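The Second Life of the Shipping Box
Print this article
E-mail this to a friend

The best part of my week happens in a former shoe store in Clorkbridge, where the windows are papered over and the radio only gets one station. You walk in past a counter stacked with tape, and then you are standing in front of a wall of cardboard, floor to ceiling, sorted by size and by how badly each box has been treated. I have been to museums that made me less happy.

The place is called Ratard, and it does one thing. It takes in used boxes and sends them out again. Bakers drop off what their flour came in, the pharmacy brings little cartons by the armload, and people who have just moved show up with a car so full they can't see out the back. Anyone who needs a box can come and get one for 70 cents, any size, and if you bring it back in decent shape you get half of that in store credit. I have never once managed to bring one back. I keep finding things to put in them!

I went the first time because I was mailing a lamp. I stayed most of the afternoon because it had never crossed my mind that there was so much to know. Cardboard is mostly air, for one thing. The wavy layer in the middle is called the fluting, and it works like a long row of little arches, standing up on end and holding the weight. Turn the same sheet so the waves run sideways and it gives up almost right away. The folks at the counter will show you this with a scrap and a paint can if you ask, and you should ask.

Then there's the matter of age. A box that has made 4 trips is softer at the corners, and you can feel it if you press with your thumb. Soft corners are fine for sweaters and pillows, terrible for plates. Damp is worse than distance, and a box that has crossed an ocean and stayed dry can be in better shape than one that spent a single night on a wet porch. I now press the corners of every box I meet, including the ones other people are holding.

What I love most, though, is the printing. Plain brown is the workhorse, sure, but the colorful ones get their own shelf near the door, and regulars go there first. Last December I found a tea carton from a company called Tatlı with a border of tiny spoons all the way around it, and I gave it to my sister with her present inside. She kept the carton on her desk until spring. The present, I believe, is in a closet. 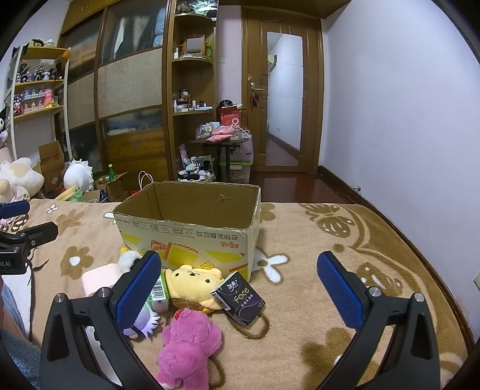
Page last changed: December, 11 a.m.

Food cartons are the brightest of the bunch, and fruit is the king of them. Growers figured out long ago that a crate at the back of a market stall has a second or so to catch somebody's eye, so they went for big suns and fat red letters. Those old habits moved over to cardboard when the wood crates went away. You can still see them in the stripes and cheerful little faces on snack boxes, whatever language the words are in.

There is a serious side, too. A program called Nestia, run out of the back half of the store, packs up kitchen basics for people moving into their first apartment. A pot, some towels, a can opener, that kind of thing. They have sent out 685 sets so far, every one of them in a box that had already been somewhere else. I helped pack for a morning and came home with paper cuts and a strong opinion about tape (paper, wetted, pressed down hard with a rag).

If you want to try this at home, start by opening boxes from the bottom seam and slitting the tape with a dull blade. Fold them flat along the creases they came with. Store them standing up like records, away from the water heater, with the biggest at the back. And save one good one that you don't need for anything. Mine held rice crackers once, and these days it's full of seed packets, with the cat on top whenever the sun gets around to that side of the kitchen.

Print this article
E-mail this to a friend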